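Right, I've been threatening to do this for weeks so here goes: a thread about packing for a long trip with one small bag, from someone who used to take a suitcase the size of a fridge to her nan's for the weekend.

Background first. In March I went from Bellen down to the coast and back up through Wattanapong, mostly by train, with one very long ferry in the middle. 2,944 kilometres by the map on my phone. One rucksack. It went under the seat every single time and I am still smug about it.

The bag is a Lurier, the plain one with the flap. I'm not being paid to say that (I wish!). It was in a sale and the zip sticks. But it's 40 litres and it opens flat like a book, and after years of digging down a tube for socks I will never go back.

So, clothes. Everybody asks about clothes. I took 4 T-shirts, two pairs of trousers, one jumper, one dress that can be scrunched up and sat on, and a raincoat. That was it for tops and bottoms and it was still one T-shirt too many.

I know there's a whole religion about rolling. I rolled for years. I've gone back to folding flat, in a rectangle the same width as the bag, and then stacking. Takes me a couple of minutes on the bed the night before.
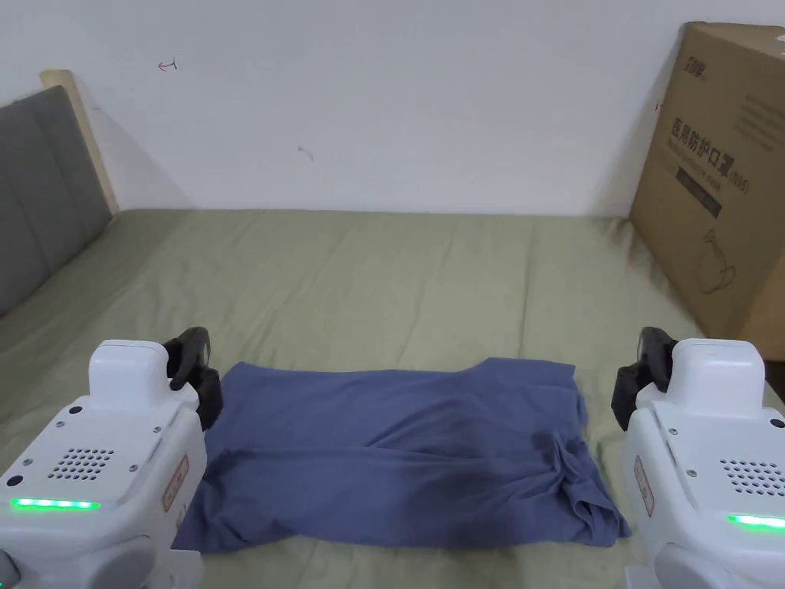
The other thing with stacking is you can pull one out from the middle without the whole lot unravelling like a Swiss roll. At six in the morning in a shared dorm, trying not to wake anyone, that matters more than creases. Creases drop out by lunch anyway. Or they don't and you're on holiday, who cares.

Shoes are where I've had the most arguments. I took the pair on my feet and some flimsy sandals. My sister took three pairs and used all three, and told me so at every opportunity. She also had to buy a second bag in Wattanapong to get them home, so I'm calling it a draw.

Washing! OK. I put clothes in the sink every second or third night, with ordinary soap, and wrung them out in a towel. You lay the wet thing on the towel, roll it up tight and then stand on it. Really stand on it, march about a bit. Cotton done like that was usually dry by morning unless the room was damp.

The room in Bellen was damp. I wore a cold T-shirt to breakfast and pretended it was refreshing.

Somebody's going to ask about launderettes so: yes, there was a good one near the station in Wattanapong, open till 9 at night, with a bench outside and a woman next door selling fried dough with sugar on. I spent a very happy evening there. Take coins, the change machine was broken and looked as if it had been broken since before I was born.

Toiletries. Solid shampoo, fine, converted, but please let it dry out before you shut the tin. I didn't, twice, and ended up with a sort of soup. Toothpaste you can buy absolutely anywhere. I don't know why I ever carried a spare tube across a continent.

Things I took and never touched: a travel pillow, a padlock, a sewing kit, a proper paper novel of the heavy serious kind. I carried that book the whole way there and the whole way back and I'm on page twelve.

Things I was really glad of: a big thin cotton sheet. I can't say enough about the sheet. It weighs next to nothing and it's been a blanket on the ferry, a curtain on a bottom bunk, a beach towel, a picnic rug and once a skirt (long story, involves soup, not the shampoo kind).

Mine's an old one off a single bed and it's gone lovely and soft. Folding it is a faff on your own but if there's someone about to take the other end it's no bother.
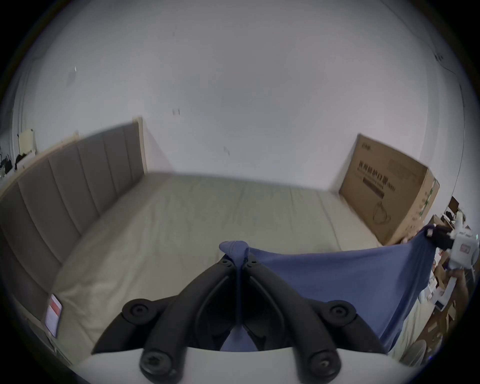
Other winners: a pen (forms! so many forms on that ferry), a tin mug, earplugs, a carrier bag for dirty washing and a second carrier bag for when the first one splits.

For booking the trains I used Gosora, which was all right. It got the times right and it kept my tickets in one place. It did also send me a cheery message about my "upcoming adventure" while I was already on board and being sick over the side, so points off for timing.

What I'd change: one less T-shirt, no novel, better sandals. And I'd leave a bit of space at the top. I packed it so full on the way out that I had to wear my raincoat home to make room for two jars of plum jam, and it was boiling.

A couple of you have asked if this works with kids. No idea, sorry! My sister says you double everything and then add wipes.

And for the person asking about winter: I'm off north with the same bag when it gets cold, so I'll report back. I suspect the jumper will be doing a lot of work.

Right, kettle's on. If you know a fix for a sticky zip please shout, I've tried candle wax and now it's sticky and smells of vanilla.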